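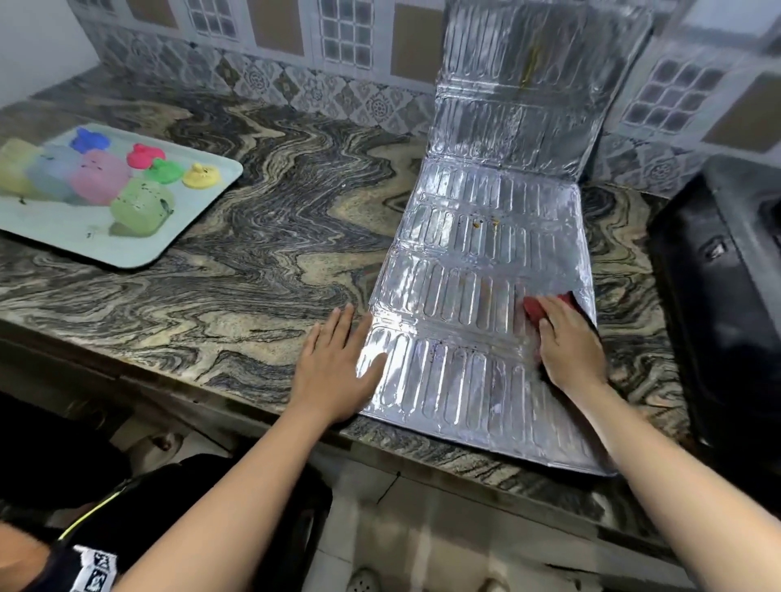 Jul 31, 2019

I have finally finished the stone chapter of this kitchen project and I am so happy I could talk about rocks all evening. So I will!

When we started, I figured granite was granite. You pick gray or you pick brown, somebody cuts a hole for the sink, done. Then my neighbor Amparo Requena told me to go walk a slab yard before I signed anything, and I lost an entire afternoon at Guerra. They had 287 slabs standing on edge in long rows, and you can walk between them like library shelves. Some were speckled all over like a bird's egg. Some had big sweeping bands, and those were the ones I kept going back to (three times, until the guy with the forklift started waving at me).

Teodoro Rivas, who runs the yard, was very patient with my questions. A lot of what gets sold as granite is a different rock altogether, he told me, and the wavy ones are often gneiss, where heat and pressure deep underground pushed the minerals into stripes. I went home and read about metamorphic rock until midnight. I had not thought about that word since seventh grade!

A few things I learned, in case you're shopping too. Look at the whole slab, never only the sample square, especially with a busy pattern. Ask where the seams will go and have them show you on the slab with tape. Bring a cabinet door along. And do the water test on a scrap: leave a few drops for ten minutes, wipe, and see if there's a dark spot. Mine had a faint one, so it got two coats of sealer, and I'll do it again in December.

The total came to $4000 with the cutting and install, a bit over what I'd planned. We skipped the fancy edge and kept the old faucet to make up for it.

Next up is the backsplash. I'm leaning toward plain white tile, Reshma wants green, and we have 28 samples leaning against the dining room wall. If you've lived with dark grout for a while, please tell me how it's holding up!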